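Prulero adds humidity control to its ductless range

Prulero has extended its ductless mini split range with an indoor unit that controls relative humidity separately from air temperature. The unit, sold as the Cedo, is intended for plant rooms, small conservatories and propagation spaces, where a standard split system tends to dry the air whenever it cools. Deliveries to installers begin in August.

The Cedo uses two coils in series. The first cools the incoming air and removes moisture from it. The second can return part of the rejected heat to the same air stream, so that the unit can dry a room without lowering its temperature. When both coils run in cooling mode, the unit behaves like an ordinary wall-mounted split. Changeover between the modes is handled by a valve in the indoor casing and needs no third pipe to the outdoor unit.

Humidification is handled by a separate module made by Şimşekoğlu, which connects to the Cedo control board by a two-wire link. The module takes mains water through a filter cartridge and must have its own drain. Where it is not fitted, the controller can still hold an upper limit on humidity but not a lower one.

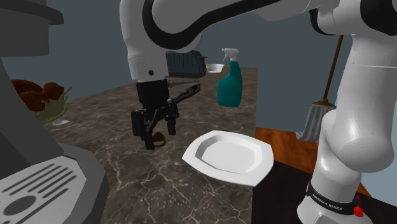 Séverine Poulain, product engineer at Prulero, said the main difficulty was control at low load. "A small glazed room can go from full cooling demand to none in a few minutes when cloud comes over," she said. "If the compressor cannot turn down far enough, it cycles, and the humidity swings with it. Most of our work went into the bottom end of the range."

The compressor now turns down to 17 per cent of rated output before it switches off. Fan speed is set in nine steps, and the lowest two can be locked out where growers want constant air movement over the benches. The outlet louvre may also be fixed in a horizontal position to keep cold air off foliage directly beneath the unit.

Pipe runs of up to 11 metres are allowed without additional refrigerant. Longer runs need a charge adjustment, for which a table is printed inside the outdoor unit's service panel. The condensate outlet is on the left as supplied and can be moved to the right on site. Prulero advises against sharing the condensate line with the humidifier drain.

Controls are supplied by Raltunex. The wall controller stores separate day and night settings for temperature and humidity, and accepts a remote sensor that can be placed at plant height. Existing Raltunex controllers will work with the Cedo for temperature only.

Installers already registered with Prulero will need to complete a half-day course before commissioning the unit. Prices have been sent to distributors.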